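Exam Room Readiness Checklist, Pendville School of Law
Room 19, December finals. Comments by Stela Oprea.

1. Exits clear and unlocked from inside. Pass. The east door sticks, as it has since I was a 1L, but it opens if you mean it.

2. Aisles wide enough to walk without climbing over a torts outline. Pass, after we moved 4 chairs.

3. Power strips taped down. Fail. Tape was present, next to the strips, still on the roll.

4. Exam software opens and locks the browser. Pass on the second try. Jekon wants an update every time it sees me.

5. Backup bluebooks on hand. Pass. We have 1786 of them, enough to outlast the bar exam in its current form.

6. Wall clock agrees with proctor's clock. Fail by six minutes. Students will pick whichever they like better and then file an appeal.

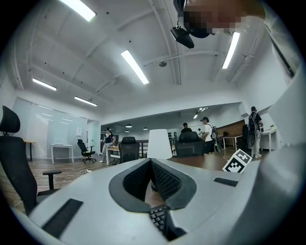

Adaeze Aliyu wrote back on item 6 that the proctor's clock governs under the exam rules, that the rules are posted by the door, and that she would like the wall clock taken down before 8 a.m. anyway.

Clock is down. There is now a pale circle on the wall, which at least is never wrong.

7. Accommodation seating matches the list. Open. Two lists exist and both are marked "final." Darius Moldovan to say which one is.

8. Anonymous exam numbers printed without names. Pass on reprint. The first batch had both.

Recheck items 3 and 7 before doors open. Initials: S.O.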